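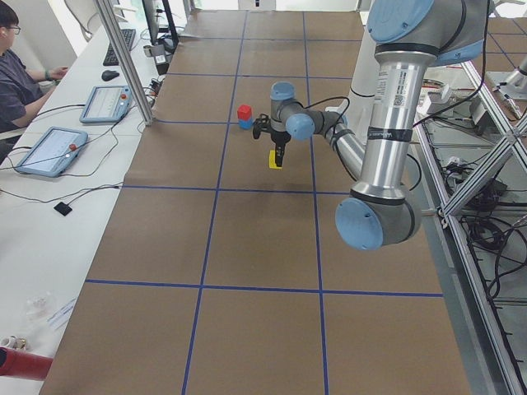 Table grids need relaying more often than the paper under them, and most of the complaints reaching this newsletter concern the tape. A grid has one job, which is to let a person say where a block is without measuring. It does that job well only when the lines are straight, the cells match, and everyone reads the rows in the same direction. Blue on brown has become the usual choice at Trestinside, and the contrast is good enough that a red cube standing on a blue one can be placed in its row at a glance, with a yellow block held over the cell beside it. The blue cube is the harder case. Against the tape it can lose its lower edge when viewed from a low angle, and members who log positions by eye should look from above before writing anything down.

The notes that follow replace the sheet issued in November. They cover marking out, taping, cell names, block placement and upkeep. Embla Solheim wrote the original sheet and has checked the changes. The cell size is unchanged at 241 mm, measured between the center lines of the tape. The old sheet gave the inside measurement in one paragraph and the center measurement in another, and two tables were laid to different sizes as a result.

Marking out

Clear the table and brush it down. If you are covering it with paper, pull the paper flat from the far end and fix the short sides first. Brown paper shows pencil poorly, so use a soft dark lead and keep the ticks small enough to be hidden by the tape.

Take all measurements from one long edge and one short edge. Do not measure each cell from the last one. Small errors add up along the length, and the final row ends up visibly narrow. Mark the long edge at every cell line, repeat on the opposite edge, then check both diagonals of the marked area. If they differ by more than the width of a pencil line, start again from the short edge.

For a run of cells three wide, two inner lengthwise lines are enough if the table edges serve as the outer boundary. Check that the edges are parallel before relying on them.

Taping

Lay the lengthwise strips first, in single pieces. Unroll more than you need, hold the strip just clear of the surface, line it up with the ticks at both ends, and lower it from the middle. Pulling the tape tight makes it creep back later and lifts the ends. Crosswise strips go on second, over the lengthwise ones.
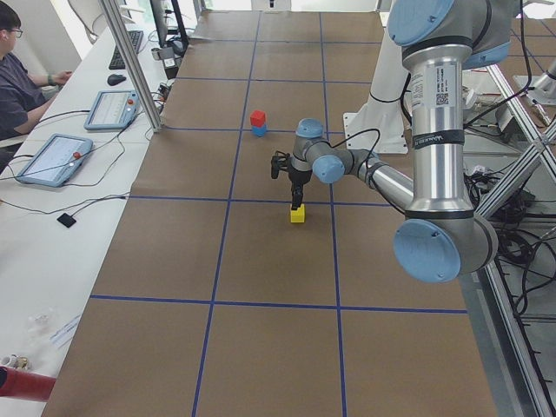 Press each strip down with a cloth, working outward. Cut the ends with a blade held away from the paper, or tear against a steel rule. A ragged end within the grid should be lifted and replaced at once. One relaid table used item 438 from the Ljungberg list, and a single roll was sufficient with some left over. Item 446 is the same tape in a wider cut. It is easier to see from the far end, but it takes up too much of the cell and is no longer recommended.

Cell names

Columns are lettered from the left as seen from the near end. Rows are numbered from the near end toward the far end. Chibuzor Amadi asked whether the numbers could run the other way to match the older tables at Rondau. The answer is no, as every log kept here uses the present order. Write the letter first. A block standing on a line takes the name of the cell nearer to you, followed by the word "line." A stack is logged by its bottom block, and the colors are written from the bottom up, so a red cube on a blue one is entered as "blue, red."

Placing blocks

Set blocks square to the tape unless the job sheet says otherwise. For center placement, use the card template kept with the blocks. For line placement, put the near face of the block against the far edge of the tape, which leaves it standing on the surface instead of on the tape. Blocks that stand upright on their small face should be placed last. Stacks should be built on the spot and not slid into position, as sliding marks the paper and can turn the lower block.

Return spare blocks to the tray before starting a log. Torunn Rønning's form now has a box for this.
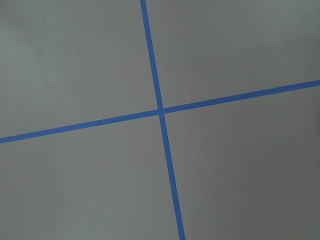
Crossings

A crossing has two layers of tape and sits slightly higher than the cells around it. Press the overlap firmly from the center toward its four corners. Do not trim the upper strip to make a flush joint, since the blade will cut the strip below. Inspect crossings for specks and wrinkles along the borders. Loose debris can be brushed off. A tear needs a new strip for the full run, as patches leave a third layer.

Upkeep

Wipe the tape with a dry cloth only. Smudges on brown paper can be left alone unless they are dark enough to be mistaken for a mark. Replace the paper and the tape together.

Comments on the revised notes should reach Taha Bouzid by 10th March, quoting sheet 3769.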